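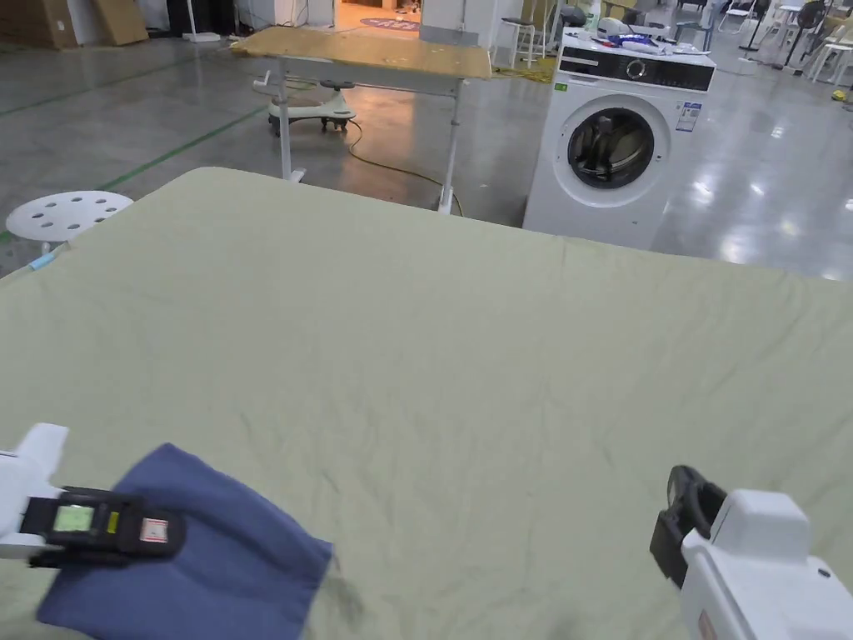 3.2 Showing the fold by hand

We asked our demonstrators to fold each cloth the way they would at home, only with a gripper in each hand in place of their fingers. Filipa Patrício and Minttu Vuorinen gave most of the 91 demonstrations we kept, and we owe them a good deal of thanks, as folding a shirt this way is slow going at first and quite hard on the wrists! After 13 practice folds, each of them had settled into a rhythm of her own, and we chose to leave those differences in the data.

Figure 2. Hand-held gripper with its fingers brought together over the sheet, blue cloth beneath.
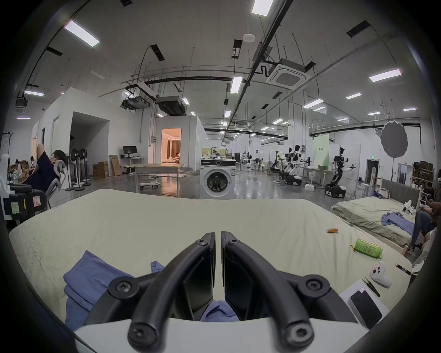 Page last changed: November 25, 2018

An earlier round, in June, used the Silteo remote controls, and we were fond of them for rigid objects. With cloth, though, our demonstrators kept asking what the fabric felt like (a fair question, and one the controls could not answer), so they pinched too deep and dragged the layer underneath along.
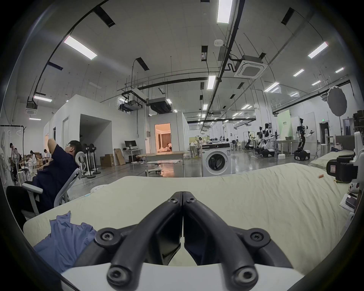

With the grippers in hand they could feel that drag and ease off, and the grasps became a lot shallower. We trimmed each recording to start at the first approach to the cloth and end at the last release, then trained the policy for 2,000 steps on 80 of the demonstrations. The others were set aside for the tests in Section 4.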